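Gripper shopping, part two

20 July 2021

We have money for 8 hand-held grippers this year, and picking them has been so much fun! The Jokstead set won us over (we saw it first in February), and spare finger pads get their own line in the budget, $332 for the lot.

Black jaws, blue textured pads, and a white bin on the pine table. 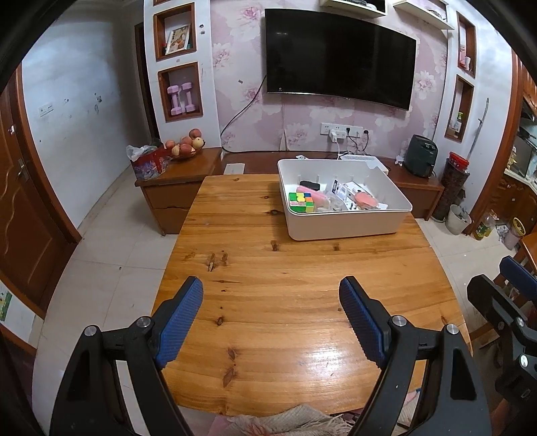

Stunden wrote in to say we should set aside another $500 for shipping and screws, and order the pads early.

Good call, it's on the list! Next up is the Hedegaard quote, due in some 22 days.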